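# Best way to pack small soft bags and straps so they don't get tangled?

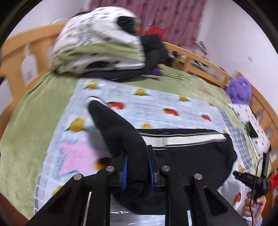 Bralotport, 26th April

I've started laying everything out on the bed before I pack, which helps, but I still have the same trouble with the soft stuff. I have a black zip pouch with a white and grey stripe along the top, a black strap, and a few bits of black clothing. By the time I get to the other end the strap has wound itself round something and I have to tip the whole bag out to find it.

The case is a Tavirex cabin one, so there isn't much depth to it. It has 2 inside pockets but one of them is very shallow and the elastic has gone. I share a room when I'm away and don't want to be emptying my case on the floor at night.

Should the strap go in the pouch, or on its own? And is it better to fill the pouch or pack it flat? I'm also open to being told to buy something, as long as it's cheap. I go again in September for a longer stay and would like to have it sorted by then.

Posted by **coldtap**

---

**Ye-rin Tak**

Put the strap in the pouch, but fold it first. Don't roll it. A rolled strap springs open as soon as the bag moves and you're back where you started.

What I do:

1. Undo any buckle or clip and pull out the twists.
2. Fold the strap in half, then in half again, until it's a bit shorter than the pouch.
3. Put a hair band round the middle. One is enough.
4. Lay it along the bottom of the pouch, with the smaller things on top.

If it's a wide strap, two folds might be plenty. If it has a metal end, turn that end to the inside so it doesn't catch on the zip.

As for full or flat, I'd fill it. An empty pouch in a case is wasted space, and soft ones slide about when there's nothing in them. Socks are good for this. Don't fill it so much that you have to force the zip, as cheap zips split at the corners and they're a pain to mend.

For the black clothes, fold those separately and put them in first, flat against the back of the case. Black things on top of black things are hard to tell apart in a dim room. I tied a bit of yellow wool to the zip pull on mine and I can find it by feel now.

I'd also stop using the pocket with the dead elastic. You can replace the elastic if you're handy with a needle, but on a shallow pocket I wouldn't bother.

---

**mrs_o_larder**

just get packing cubes. I got mine from Wang in the precinct, the mesh ones, and they've lasted. You can see what's in them without opening anything. They do 8 in a set but you won't use them all in a cabin case, I gave the big ones to my son for his PE kit

Also lay things out on something plain if you can. We've got patterned covers on all the beds and I've left a phone lead behind more than once as I didn't see it against the print. A plain towel spread over the top does the job.

---

**Tronstead Pete**

Different view from the first answer. I keep the strap out of the pouch altogether and run it round the inside edge of the case, against the wall, before anything else goes in. It takes up no room there and the clothes hold it in place. It won't tangle because there's nothing loose next to it.

It only works with a long strap. If yours is short then fold it as Ye-rin says.

Agree about not forcing the zip. A rub of candle wax along the teeth will help if it's stiff. Wipe off the extra or it marks your clothes.

---

**coldtap**

Thanks all. The strap is a short one so I've folded it with a hair band and put it in the pouch with some socks. Will try the wool on the zip as well. I'll leave the cubes for now and see how I get on.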